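Chapter 4
Choosing a Hand-Held Gripper Kit

Buying a gripper is the first large decision in most small automation projects, and it is often made too quickly. This chapter follows one purchase from start to finish. The buyer is Decha Kongkaew, who runs the training room at Thaweesak. The product is the Dakum pair kit, sold by Grelis with a 90-day return period.

The kit is a set of two hand-held grippers, worked by a person, that record how objects are picked up and put down. The recordings are later used to train a robot arm. Kongkaew compared it with the Sturier single, which costs 38 percent less but supports only one-handed tasks.

Section 4.1 covers jaw opening and finger pads. Small, smooth objects such as a cherry tomato need a light pinch, while a large orange needs the jaws well apart.
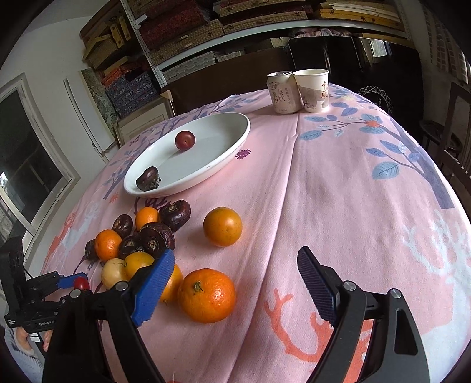 Section 4.2 deals with running costs. Pads wear out before anything else, and a replacement set is priced at 19 dollars. Section 4.3 explains how to read the warranty. Before going on, review the terms "payload" and "stroke" from Chapter 3.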